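Green belt conveyor along a wall – bin placement and belt drift
Small Shop Equipment > Conveyors and Handling
17 replies

poswood_bench
Posted in August
We put a flat belt conveyor against the back wall of our sorting area. Green belt, aluminum extrusion frame, gray housing at the end. We run light white parts on it, mostly square blocks with a round hole through the middle. Two questions. First, does anyone keep the parts off center on purpose? Mine seem to go down closer to the near rail and I can't decide if I care. Second, where do your bins go? I have blue ones on the front side, under the rail.

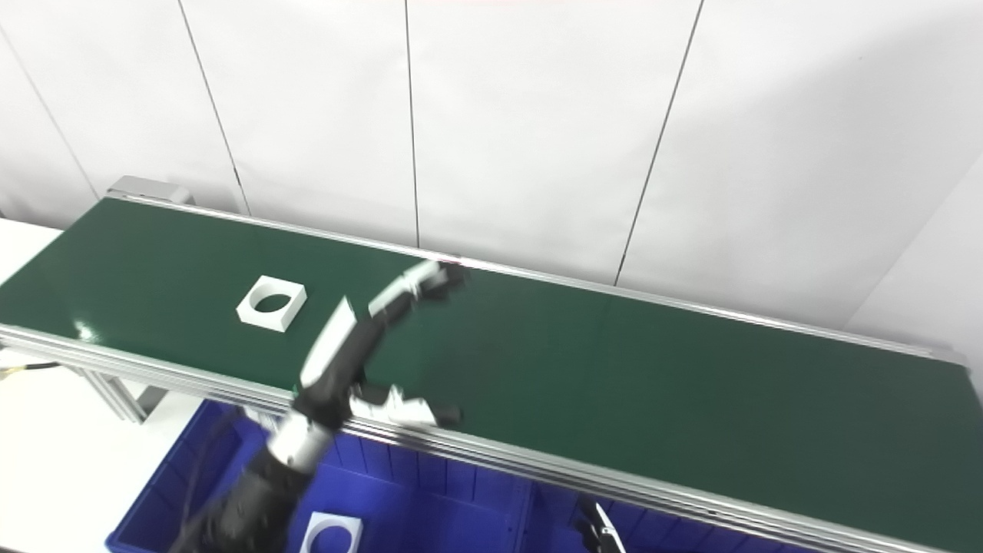
One of the square blocks on the belt, near rail at the front.

extrusion_ed
Off center is fine with parts that light. A belt doesn't care about a small block. If you were running castings I'd say center them. What matters more is that the part lies flat, and a square block with a hole like that should.

millroad40
I'll disagree with Ed a little. One part off center does nothing, but if you load on the same side all day the belt can start to walk, and on a long conveyor you won't notice until it's rubbing. I had one from Bandau that wore a groove along one edge in 35 days. Put a pencil mark on the end housing and check it when you start up.

extrusion_ed
That sounds like a tracking problem you already had. Loading didn't cause it.

millroad40
Could be. It quit after I moved the loading to the middle, though.

poswood_bench
I'll do the pencil mark, it costs nothing. What about the bins?

mollex_user
Ours is a similar setup. Bins side by side in front of the conveyor with the rims just under the near rail, so there's less of a gap for parts to drop through. I'd put one at the end too. 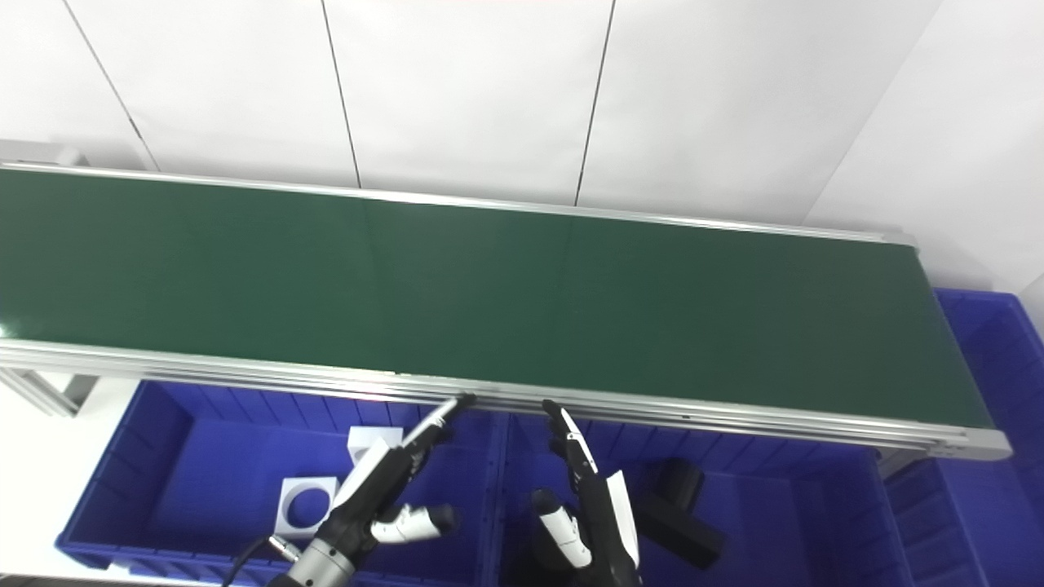
mollex_user
Senior Member, Conveyors and Handling
121 posts

Same blue ribbed bins, and one at the right end where the belt goes around the roller. Clear the belt before you shift any of them. We used to leave parts on and they got knocked down the back by the wall, and then you're on your knees with a stick. The ribbed ones hold their shape better than the smooth Chan bins we had before.

tapedrawer
Why deep bins for small parts? You're bending down into a hole every time. I use shallow trays on a stand, and you can see what's in them.

mollex_user
Trays fill up too fast for us. A deep bin with a couple of parts in the bottom looks silly, I agree, but by the end of a shift it's different.

poswood_bench
I'm with the deep bins for now. Bending is a fair point – I may put a riser under mine. It sits right below the front rail, and a small part at the bottom is a reach.

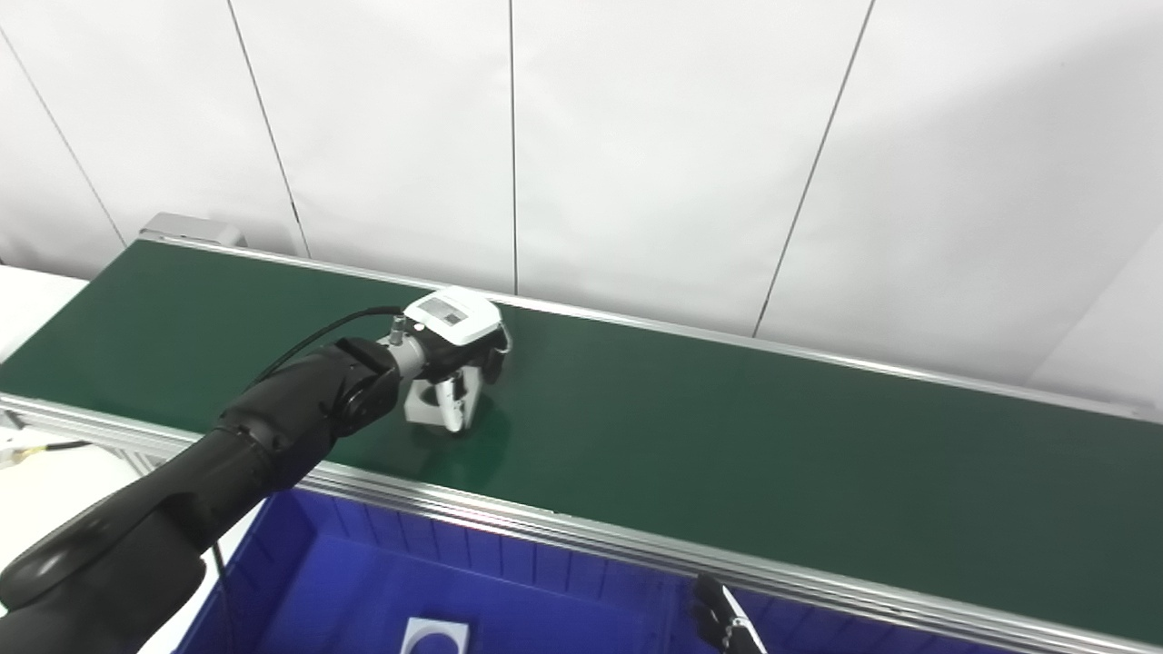
What I ended up doing

poswood_bench
Marked the end housing and left the loading where it was. The mark hasn't moved so far. Bins stay in front with the rims tight to the rail, and I added a riser 17 cm high under the one I use most. Tapedrawer, I'll try a tray on the next line and post how it goes.

tapedrawer
Get one with a lip.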